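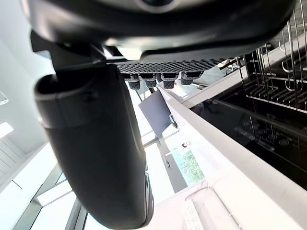

*Gray perforated panel, with part of the gripper in front.*

**Progress report to the Nair Fund: Omholm Racecourse community and welfare grant, September 2021**

Thank you, first of all, for your patience over the summer. We had hoped to write sooner, but the Clison Stakes meeting took over the office for the better part of three weeks and everything else had to wait its turn. We are very pleased with how things stand and would like to take you through it properly.

The meeting itself drew 1452 paying racegoers, our best gate since we reopened to the public. The weather was kind, the ground rode good to firm after watering, and there were 11 runners in the feature race, which is a fine field for a track our size. We know attendance was never the main purpose of your grant, but it pays for the things that are, so we hope you will forgive us for being a little proud of it.

The largest part of the money went into the stable yard. All 20 visiting boxes now have new rubber flooring, and the drainage channel behind the lower row has been relaid at a proper slope (those of you who visited in the spring will remember the puddle). Trainers have been generous with their comments. One asked if she could leave her mare with us for the winter - we think she was joking.

The cooling area past the finish line is open as well. It has its own water supply now, so the grooms no longer have to carry buckets across the horse walk while the next race is being saddled. We would still like more shade there, and have asked for a price on a second canopy. 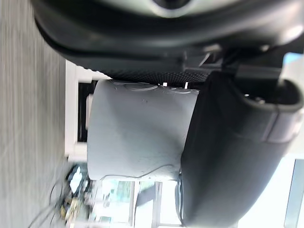 The riding course for local teenagers got off to a slower start than we planned. We had eight places and filled six, mostly through the two nearest high schools, and all six stayed to the end. Two of them now come in at weekends to help lead up, and their parents tell us they are out of bed before the alarm on race mornings, so something must be going right!

Our one real disappointment is the running rail on the home bend. Vonex delivered the first sections on time, but the posts for the remainder are on back order and we raced with the old rail on that stretch. It passed inspection before each meeting. We have kept the unspent money for this item in a separate account and will send you the invoice when the work is done.

Between now and the end of the season we plan to finish the rail, reseed the takeoff side of the last two fences and open sign-up for the next riding course. You would be very welcome at our closing meeting, and there is always a pot of coffee on in the weighing room. Passes will be in the mail with the signed accounts.

With warm thanks,

The management team, Omholm Racecourse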